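Notebook, February, late afternoon

Sat down with a cup of tea to finally sort out the equipment list for the Boltau bench, and I'm writing it all out here so whoever picks up the order form after me can follow my thinking (such as it is!).

Servos first, as always. I'd like 5 spares on the shelf before we start the longer folding runs. Last time we ran with none and lost most of a week waiting on the post, and I don't fancy doing that again. Plirkesis quoted 1,329 for the lot, freight included, and Cestetti still haven't answered my second email. I'm inclined to give them until the end of the month and then just go with Plirkesis, who have been lovely to deal with.

Filament we can print down to the last spool, but the blue is getting low and I'd rather keep the colour the same across both arms, so I've put in for 3 more. Call it around 300 for consumables once you add tape, cable ties and a few more tee shirts.

Cameras are the bit I keep going back and forth on. Lopes has a nicer unit with a wider view, and I'd love one, but the bracket would need redrawing and that's my evenings gone. Leaving it off this round. If there's money left at the end of the financial year we can have another look.

Still to do: measure the bench properly for a cover, ask Plirkesis whether the servo horns come in the box or are extra, and find out who has our good hex keys. Purchase form is half filled in on the shared drive, please don't submit it yet.

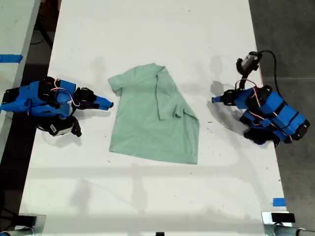 Boltau bench, both arms, green tee part folded.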